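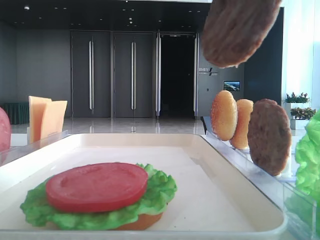 A toy burger partway through assembly on the practice tray, with a patty held above it.

The Lunch Shift Has a New Trainee, and It Never Clocks Out

By the time the Flinholm food hall opens its doors at 11, the training crew has built the same burger so often that they no longer look at it. Bottom bun, lettuce, tomato, patty. The food is fake. The wages, so far, are real.

Flinholm runs canteens for office parks and hospitals, and since April it has been paying kitchen staff to spend part of their week teaching a robot arm to do a version of their jobs. The arm and its software come from Junetell, a small automation company whose sales material promises to "give line workers their time back." I asked several line workers whether they had received any time back. One laughed and went to look for a missing slice of cheese.

The setup is modest. Toy ingredients stand upright in holders around a cream-white tray, cheese on one side, buns and patties on the other. A worker guides the arm through an order, then resets everything and does it again. A good run is saved. A bad one, with a dropped patty or lettuce that slides off the bun, goes into a separate folder, and Junetell says those are useful too.

Flinholm's target is 700 saved runs per recipe. On the day I visited, the crew had logged 51 by the afternoon break, and the supervisor called that a strong day. There are 2 trainers per station, down from 3 in the first month. The person who was dropped went back to the dish room, where the work is hotter and pays less.

That small change tells you more than the brochure does. The company describes the training posts as a step up, and in some ways they are. The trainers sit down. They don't get burned. A woman who had worked the grill for most of her adult life told me her wrists had stopped hurting at night, and she said it with some guilt, as if she were reporting a theft. But the posts have no job title and no end date, and when I asked Flinholm what happens to a trainer once the recipes are finished, I got an answer about "future opportunities across the business."

Junetell would like everyone to understand that the arm is an assistant. Its representative used the word so many times that I stopped writing it down. He wanted to talk about the boring parts of the job, the bending and reaching, the five hundredth tomato slice. Fair enough. Assembly at the height of lunch is miserable work, and I have yet to meet anyone who has done it and would argue otherwise.

What the people on the line do argue about is what counts as the boring part. A real bun is never quite the same as the last one. Real lettuce wilts and real cheese sticks to its neighbor. Customers change their minds with the sandwich half built. The cooks deal with all this without thinking of it as skill, and neither does their pay slip. None of it comes up at a station where the cheese is always square and the tomato can be dropped and picked up again. Junetell says the move to real food will come "in a later phase." Nobody at Flinholm would give me a month for it.

There is a precedent of sorts. Hidell, a smaller caterer, bought an earlier Junetell system for salad bowls. Former staff there told me the machine was slow and needed a person standing next to it all through service, wiping things and nudging things. The company kept it anyway and cut the hours of the people around it. The bowls took longer, and the line got longer with them. Hidell did not reply to my questions.

The Qaisi workers' center, which advises food service employees in the area, is asking for something fairly plain. It wants trainers paid at a higher grade while they train and a written promise that nobody's hours will be cut because of runs they recorded themselves. Flinholm says it is "open to conversation." The center says it has been open to conversation since spring.

Some of the trainers are hopeful, and it would be wrong to leave them out. One of the younger ones has started fixing the station himself when the holders shift, and he hopes to get hired by Junetell. He asked the representative how to apply and was told to keep an eye on the website.

When I left, the afternoon session was starting up. The grill cook was back in her chair, putting the buns in their holder for another run.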